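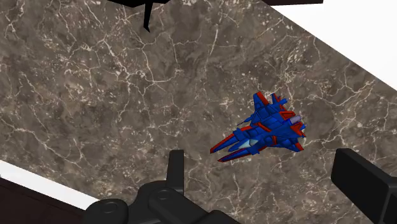 Arrumação de brinquedos e limpeza de tampos de mármore: o que já se pode confiar a uma máquina?

Comunidade de Ajuda — Casa e Automação
Publicado em 2023-09-13

Onberg

Exmos. Senhores,

Dirijo-me a esta comunidade na qualidade de responsável pela gestão corrente de um espaço de acolhimento familiar com uso intensivo das zonas comuns. Ao final do dia ficam sobre as superfícies de pedra diversos objetos pequenos, na maioria brinquedos, que têm de ser recolhidos antes da limpeza. Um avião de caça azul com debruns vermelhos, cheio de pontas e de derivas, representa bem a categoria que nos ocupa mais tempo: não tem um lado evidente por onde se lhe pegue e, sobre um mármore muito veado, exige alguma atenção até de quem arruma à mão.

Foi-nos apresentada uma proposta para automatizar esta tarefa. Antes de lhe dar seguimento, agradecia esclarecimento sobre os seguintes pontos:

— se existe equipamento capaz de recolher objetos de forma irregular sem os danificar;
— se o padrão da pedra prejudica a deteção dos objetos;
— se é prudente manter um braço articulado a trabalhar sobre mármore polido, atendendo ao risco de riscos e lascas.

O orçamento disponível é limitado e a decisão deverá ser tomada em breve. Não se pretende substituir pessoal.

Com os melhores cumprimentos.

Rindosier

Em resposta ao solicitado, cumpre-me informar que a nossa instituição realizou, durante o mês de agosto, um ensaio interno com um braço de bancada e pinça de dois dedos, no âmbito do projeto Prolto. Foram registadas 229 tentativas de recolha de brinquedos de plástico rígido a partir de um tampo de pedra. Em 26 dessas tentativas o objeto caiu ou rodou na pinça antes de chegar à caixa. As restantes foram concluídas, embora com um ritmo muito inferior ao de uma pessoa.

Quanto à forma, as peças compactas não levantaram dificuldades de maior. Os aviões e as naves, pelo contrário, concentraram quase todas as falhas. Quando os dedos fecham sobre uma asa ou sobre uma ponta do nariz, o modelo bascula. Obtivemos melhores resultados orientando a pinça de través em relação à fuselagem e fechando junto ao centro do corpo, com força reduzida. O operador indicava o ponto de preensão no ecrã; sem essa indicação, o sistema escolhia com frequência as extremidades salientes.

Quanto ao padrão da pedra, confirma-se que interfere. Os veios claros e ramificados foram por vezes interpretados como contornos de objetos. Um brinquedo de cor viva distingue-se bem do fundo cinzento-acastanhado, mas uma peça cinzenta ou bege pode passar despercebida. Recomenda-se iluminação difusa e, se possível, uma câmara que meça também a profundidade.

No que respeita ao tampo, deve ser fixada uma altura mínima para os dedos da pinça, e as respetivas almofadas devem ser revestidas com material macio. Aconselha-se igualmente que o brinquedo seja levantado na vertical e nunca arrastado, sobretudo quando tem arestas.

Em síntese técnica: a recolha assistida é viável em ambiente controlado. A recolha autónoma, numa sala com crianças e sem vigilância, não foi por nós ensaiada e não a recomendamos. A limpeza do mármore propriamente dita ficou fora do ensaio.

Gebremichael

Ainda não vale a pena. Uma pessoa com uma caixa faz isso em poucos minutos. Para o mármore, pano de microfibras e detergente neutro, nada de vinagre. Temos cerca de 60 peças para arrumar por dia e nunca se justificou outra coisa.

Onberg

Agradeço ambas as respostas. Solicito apenas à Rindosier que indique, se lhe for possível, o tempo médio por peça e o peso máximo admitido pela pinça, dado que alguns dos nossos brinquedos são metálicos.

Rindosier

O limite que adotámos foi de 500 gramas por peça, por precaução e não por imposição do fabricante. O tempo médio não foi apurado de forma sistemática, pelo que prefiro não avançar um valor. Os brinquedos metálicos foram excluídos do ensaio — uma queda sobre a aresta do tampo poderia lascar a pedra — e continuam a ser recolhidos manualmente.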